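Chapter 7
The Shared Kitchen: Fitting Storage and Seating into One Room 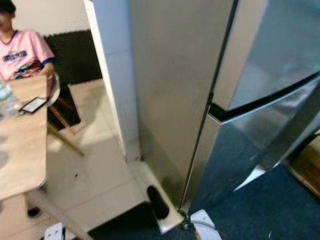

Figure 7.1 A tall stainless-steel refrigerator stands against a corner column, with a light wooden table and a white chair on the other side.

In this chapter you will learn to:
Place a tall appliance so that its side panel works with the room
Choose a table and chairs for a kitchen that several people use
Measure clearances before anything is ordered
Record how a room is used over the course of a day

Key terms: return panel, landing space, clearance, splayed leg, dwell time

Most of the rooms in Part One had a single job. A pantry holds food and a laundry holds machines, and the planner can work from a list of what goes in. A shared kitchen is harder to plan. People store food there and cook it, but they also sit down with a phone or a bottle of water and stay for a while. The refrigerator has to be reached by everyone, often at the same time of day, and the table needs to be out of the way of that traffic without being pushed into a corner where no one wants to sit.

Look again at Figure 7.1. The refrigerator shows a broad side panel to the room, and the edge of the wall column meets it. Planners call a narrow piece of wall in this position a return. It gives the appliance something to stop against, and it marks where the storage part of the room ends. The seating starts on the other side of it. A person at the table has the column and the appliance to one side and plain wall behind, with a black panel covering the lower part of that wall. Dark finishes at this height are common in rooms with chairs, where a pale painted surface soon picks up scuffs.

The side of a refrigerator is easy to forget. Catalogs show the doors, and clients choose from the doors. In a shared kitchen the side may be the largest single surface a seated person sees, so find out what it is made of before you fix the layout. Some models have a steel front and painted sides. Others carry the same finish all the way around, at a higher price.

The case study for this chapter is the staff kitchen at Bandcombe, a three-story office building that was refitted by the planning firm Kjærgaard. The room is used by 114 people on two floors. Before the refit it had one long counter, 3 refrigerators in a row, and no seating at all. Staff ate at their desks. The building manager, Cecilia Amissah, asked for tables, and was told at first that there was no space for them.

The planner on the project, Mawuli Aidoo, began with a use survey. Over two weeks in January his team logged 548 visits to the kitchen and wrote down what each visitor did and how long it took. Most people opened a refrigerator, took out one thing, and left. A smaller group waited for the microwave, standing in front of the refrigerators while they did so. The waiting was what made the room feel full. We will work through the survey sheets in Section 7.2.

Section 7.3 covers tables and chairs. A table with a rounded corner is easier to walk past than one with a square corner, and this matters most where the table sits beside a walkway. Chair legs need attention too. Splayed legs take up more floor than the seat above them suggests, so measure a chair at the feet — the seat width printed in the catalog will not help you. Allow room for the chair when it is pulled out and occupied, as well as when it is pushed in.

Section 7.4 deals with the small items people bring with them. Phones, bottles, and keys are set down wherever there is a flat surface, often close to the edge. A table that is large enough for two plates may be too small once these are added.

Before you read on
Choose a shared kitchen you can visit. Sketch the floor plan and mark the tallest appliance. Stand where a seated person would be, note which of its sides faces you, and write down what the nearest wall surface is made of. Keep the sketch. You will add clearances to it at the end of Section 7.1.

7.1 Measuring the Room

Start with the fixed parts: walls, columns, doors, and windows. Measure each wall at floor level and again at counter height, and write down both figures even when they match.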